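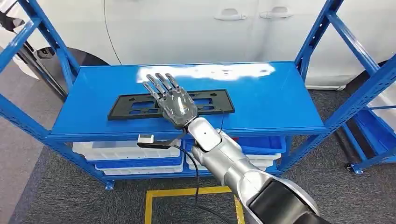

Deltgate 417 Low Steel Shelving: my records finally have a home

Reviewed by Shahla Taheri
Posted 02/04/2026
Filed under: Storage, Vinyl, Small Spaces

I have bought a lot of furniture for my records over the years and most of it ended up holding something else. There was the cube bookcase that bowed in the middle. There was the milk crate phase (we all have one), and then the lovely walnut credenza from an estate sale, which held a fraction of what I own and now lives in the dining room full of placemats. So when I say I am completely smitten with a set of blue metal shelves meant for a stockroom, please understand how I got here.

The Deltgate 417 is the low version of their bolt-together line. It's 40 inches wide, it comes in blue or a putty color, and I paid $316 for it with the extra shelf panel. Delivery was free to my zip code. I've had it since September, so this is a review of living with it and not just of opening the box.

Why metal

Records are heavy. Everyone says this and I still didn't really believe it until the day I tried to slide a full bookcase six inches to the left. A foot-and-a-bit of LPs weighs more than my dog. Particleboard hates that kind of load, and it hates it slowly, so for the first year you think you've gotten away with it and then one morning there's a dip you could roll a marble into.

Steel panels with a folded lip along the edge don't do that, or at least these haven't. I put a straightedge across the lower shelf when I first loaded it and again last week, and I couldn't slip a sheet of paper under it either time. My friend Ifeanyi Ezeani, who has a much larger collection than mine and strong feelings about all of it, came over and sat on the thing. I would not have suggested that. It didn't so much as creak.

Putting it together

The box is flat, long and extremely heavy, so get somebody to help you up the stairs with it. I got it as far as the landing on my own and then had to stand there holding it until my neighbor came home.

Once you're in the room it's pretty friendly. Everything goes together with the same size bolt, and they give you plenty of spares in a little bag. The wrench in the kit is stamped out of thin metal and it will hurt your palm, so use your own socket set if you have one. I did the first corner with theirs and the rest with mine and the difference was night and day!

My advice is to leave every bolt finger-tight until the whole unit is standing. Then put the cross-braces on, check that it's square (measure corner to corner both ways), and only then go around and tighten. I ignored this the first time, tightened as I went, and had to back half of it off again when the last brace wouldn't line up with its hole. The instructions do say to do it the right way. They say it on the second page, in small type, after you've already started.

It took me one evening, with a record on and a break for noodles. The second person is useful for the first ten minutes, when the uprights want to flop over, and after that you may as well let them go.

Please don't skip the cross-braces. I know they look fussy from the open side and I know you can technically stand the unit up without them. I tried it for an afternoon to see, and with a full load it had a sway to it that made me feel a little seasick. With the braces on and tightened, nothing. You can lean on it and flip through the bins.

The color

I love the blue! I went back and forth on this for ages. The putty color would have been the sensible choice and it would have disappeared into the wall. The blue is a proper, cheerful, old-filing-cabinet kind of blue, and it makes me happy every time I walk in.

It is shiny, though, and you should know that going in. Overhead lights bounce off the top panel, and if your turntable is going nearby you may find yourself squinting at the label trying to read it. I swapped the bulb in my ceiling fixture for a dimmer, warmer one and put a small lamp off to the side, and that mostly took care of it. The shine also shows dust. I keep an old T-shirt tucked in the back corner and give the top a wipe whenever I clean a record, which is about as often as it needs.

The finish has held up better than I expected. I've dragged a few things across it that I shouldn't have, including a cast iron plant stand, and it's got one scratch that I can find if I'm looking for it. I bought a bottle of touch-up paint and haven't opened it.

How the records fit

Here's the part I'd have wanted to read before buying. The clear space between shelves adjusts in small steps, so you can set it just tall enough for an LP in a plastic outer sleeve with room to get your fingers over the top. Set it a notch taller than you think you need. Box sets are always a bit bigger than you remember, and the opera ones are worse.

The shelves are open at the sides, and this is the one thing a record person really has to solve. LPs will lean, and then they'll slide out of the end like toast. I use heavy bookends, the steel kind with a long foot that sits under the records, and I put one every couple of hands' widths. It keeps everything upright and makes a nice natural break between sections too. Ifeanyi cut plywood dividers for his and they look terrific, but that's a whole weekend with a saw and I wanted to listen to music.

I also lined the lower shelf with thin cork. Bare painted metal is slippery under cardboard, and the sleeves were wandering forward every time I pulled one out. The cork came off a roll, cost next to nothing, and cuts with scissors. It also stopped that scraping noise, which I hadn't realized was bothering me until it was gone.

The top is the surprise of the whole purchase. Because the unit is low, the top panel works as a real surface, and I use it constantly. It's where I sort new arrivals and do my cleaning, and it tends to collect whatever else comes through the door. I don't keep the turntable there. I tried, and footsteps came through, even on carpet. A turntable wants its own little shelf on the wall and mine has gone back to it.

Carpet, and the feet

If you're on carpet, read this bit. The feet are small and the weight is considerable, and they will sink in. Mine settled unevenly over the first couple of weeks and I ended up with a slight forward tilt, which is the last thing you want. I unloaded everything (groan), slid a square of hardboard under each foot, loaded it again and it's been dead level ever since. Do that on day one and save yourself an evening of carrying Brahms up and down the hallway.

On a hard floor you'd want felt or rubber under there. The kit includes plastic caps, and they're fine, but I wouldn't trust them on a nice wood floor with this much weight above them.

And anchor it if you have kids or a climbing cat. It's low and it feels very planted, but the strap in the kit takes five minutes.

What else I looked at

I nearly bought the Noser open rack, which is a prettier object and has closed ends, so no bookends needed. It cost $100 more and the shelves were fixed, and the gap was a touch too small for the thick sleeves I use. If you keep your records in plain paper and you like a tidy look, go see one in person.

The Mondcombe cabinet has doors. I like doors in theory. In practice I'd never see my records and I'd play the same ones all the time.

Morrison makes a unit very close to the Deltgate, and I believe it's a perfectly good one, but they only had it in gray and the wait was long.

Small gripes

The edges on the underside of the panels are a bit sharp. Wear gloves while you're assembling it, I have a little scar on my thumb as a souvenir.

The extra panel ships separately and arrived four days after everything else, with no notice that it was coming later. I'd already written them a slightly cross email by then. They were very nice about it.

Also, the sticker with the load rating is on the front lip of one shelf and the glue is ferocious. Warm it with a hair dryer and go slowly.

Would I buy it again?

I already have! The second one is going along the other wall for the 45s and my sheet music, and I've ordered that one in blue as well. I'm thinking of setting its lower shelf a few notches higher so there's space underneath for a couple of flat storage bins. If anyone has done this and has a bin that fits under there without scraping, leave me a comment with the depth. Outside measurement, please, the store listings never give it.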